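The arm that wants to make my coffee

I share a workshop with six other people, and one bench now belongs to the arm. It is black, it sulks, and it has taken 24 evenings so far. The job on paper is dull: beans in a glass, a spoon, a blue mug.

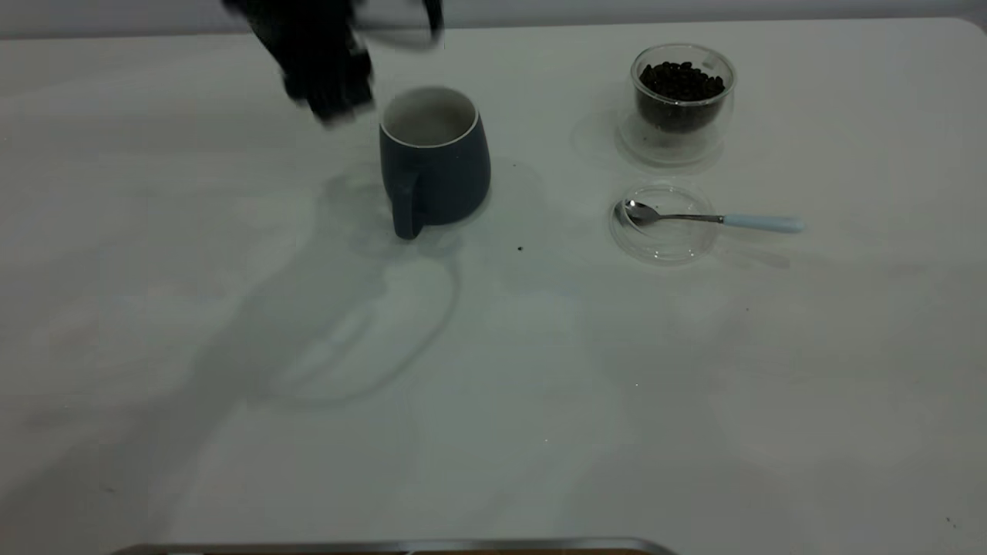 What the hours buy

I keep hearing that home automation saves time. Whose? I can spoon beans into a mug while looking for my glasses. We have 554 lines of code and a bag of spare screws, and I still bring a thermos.

The spoon is what makes me doubt the whole idea. A pale blue handle is easy for a hand and a research topic for two stiff fingers. 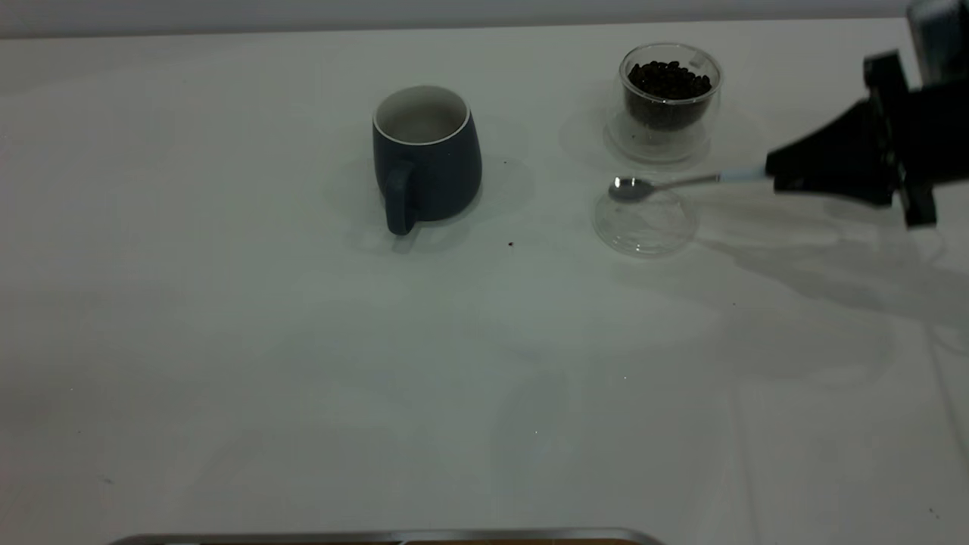 By Ionuț Costache
Posted 2020-10-11

My benchmate, who named the arm Falla back in June, says I'm judging a toddler. Fair enough. But toddlers learn from the neighbour's kitchen too, and I doubt Falla would cope with a different colour of mug — or a table with anything on it besides breakfast.

I'd still rather we built it than bought one. At least we know which bolts are cheap.
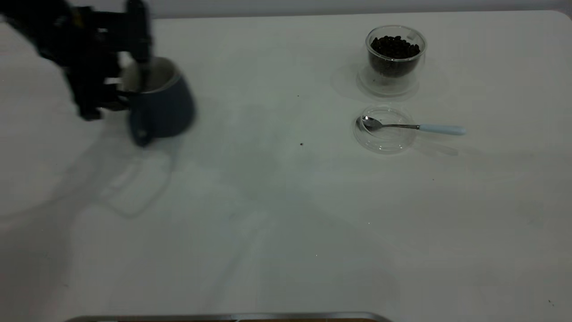
Falla with the mug off the table, one finger inside the rim.

Ask me again after another 13 evenings. I'll bring the thermos.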